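Asking on paper: the written question and why I love it
Speaker notes, Dewanti Ong
Monday evening session, Trollo Library

Opening

Say hello, wait for the door to stop banging. Start with the bus shelter story straight away, introductions can come after it.

The story: a member for Trollo East put down a written question to the transport minister. It had one sentence in it. Who owns the land under the bus shelter on Han Road? The council had said it was the ministry, the ministry had said it was the council, and the people waiting for the bus had been rained on through two winters while the letters went back and forth. The reply was four words long: "The ministry owns it." The roof was on by April.

Pause here. Let people enjoy it, I certainly do!

Then who I am: I read written questions to the Plodar Assembly, and the replies to them, and I have been doing it for far too many evenings. Tonight is about how they work, what makes a good one, and how anybody in this room can get one asked.

What most people see

Most people know the Assembly from question hour. It's loud, it gets on the news, and a minister can talk until the clock runs down. I still watch it (and shout at it). But a member gets one go and one follow-up, and if the minister has a joke ready the moment is gone.

On paper it's different. The clerk checks the wording, gives it a number and sends it to the ministry, and the reply is printed next to the question for good. You can put the two side by side years later. I get a bit carried away at this point, keep it short.
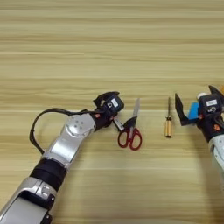 Who is allowed to put down a written question?

Any sitting member of the Assembly, whichever side they sit on, as long as they aren't a minister. Members of the public can't do it themselves, but they can ask their own member to, and the member may use their wording.

Last session in figures

Read these slowly, people like to write them down.

Written questions put down: 1,232
Time allowed for a reply: 30 days
Replies that came in late: 413

Somebody will gasp at the last one. Good. Explain that "late" includes replies that missed by a day and replies that missed by months, and the printed list doesn't separate them. I went through by hand to find the really slow ones and the health ministry had more than its share. Be fair to them: they also get the most detailed questions, and a question asking for figures from every clinic in the country takes real work to answer.

Mention the holding reply. "I shall write to the honourable member as soon as possible." It counts as a reply under the rules, so it isn't in the late figure at all. I would love to see that changed. The Cleltitz report suggested it, the Speaker's office said it would look into it, and that is where we are.

If time is tight, skip the bit about the old blue binders.

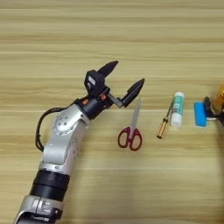 What a good question looks like

Show the weak one first. "What is the government doing about flooding in Trollo?" The minister will reply that the government takes flooding very seriously. Of course they will, you have left the gate wide open!

Now the strong one. "On which dates was the Han sluice inspected last year, and what faults were recorded?" It can be answered properly or it can be dodged, and if it's dodged everyone can tell.

My advice, built up from reading piles of these:

Ask for a date, a sum, a name or a document.
Keep to one subject. Two subjects go to two ministries and neither will own it.
Leave your opinion out. The clerk will strike it anyway and you lose a week.
Check whether it has been asked before. The old reply may be all you need, or it may be the thing to quote back.

Ask the room to have a go here. Give them five minutes in pairs, pick any local worry, write one sentence. Walk about and read over shoulders. Last time a pair at the back wrote a question on school meals so good that I asked to keep it.

Have two or three read out. Try the minister's voice for the replies, it usually gets a laugh and it shows up the loose wording very quickly.
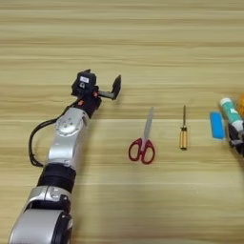
Getting your member to ask it

Write to the member's office in plain words, put your drafted question at the top, and say in a line or two why it matters where you live. Offices are busy and a ready-made question is a gift to them.

If the member says no, ask why. Sometimes there is a good reason: the matter is before a court, or it belongs to the council and the minister has no say in it. If there's no answer at all, go to their surgery. The times are on the board by the library's front desk.

Follow-up questions are allowed once the first reply is printed. Tell the Cleltitz bridge story here: three dull questions in a row, each one picking up a word from the last reply, until the repair budget came out in full.

Close

Thank the library. Handouts are on the chair by the door, with the address for the clerk's office on the back. Questions from the floor until nine, and I'm happy to look at drafts afterwards.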